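27 Apr 2019

I cancelled the house alarm contract this week. We had been with Wernon for six years and the price had gone up every spring, usually by a little, this time to $612. I called to ask about it and the man on the phone took it down to $198 for the first half of the year, then back to full price from June. I said no thanks.

What I wanted was a plain system that rings a bell and sends me a text. Carkon sells one as a kit for $171. It has a main panel, a siren, a motion sensor and contacts for the doors. There is no monthly fee, though you do need your own phone line or a cheap SIM card.

Putting it in took me most of two days. The door contacts were easy. The siren was slower, as I had to run the wire through the attic and our attic is not a place you can stand up in. I also found that the old Wernon wiring had been stapled straight through the insulation in two spots, so I pulled it all out and started over.

The manual is poor. It tells you to set the entry delay before it tells you how to get into the menu. The menu code is on page 31, under "Cleaning."

So far we have had one false alarm, at 5 in the morning, from the motion sensor in the hall. I turned the sensitivity down a step and it has been quiet since – though I still walk past it a bit carefully.

I would do it again, but I would buy the longer siren cable first. The one in the kit is too short for any house with a second floor.
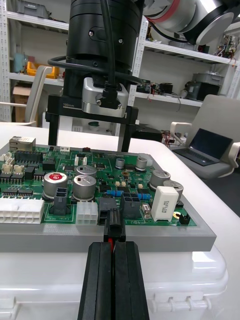 Green circuit board, black grippers. 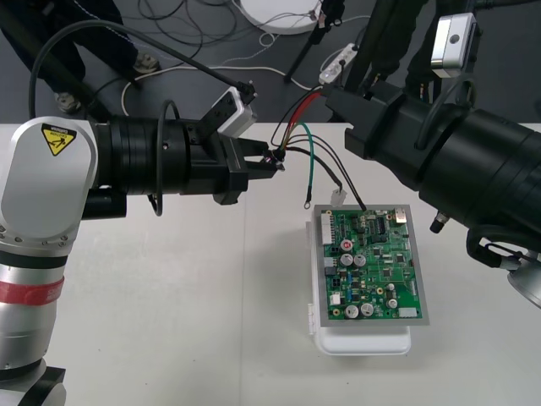
**Comments**

**Jomcombe** – Check with your insurance before you settle on this. Mine took off the discount when I dropped the monitored service, and that ate up half of what I saved. On the siren cable, ordinary four-core alarm wire from the hardware store works fine and costs very little.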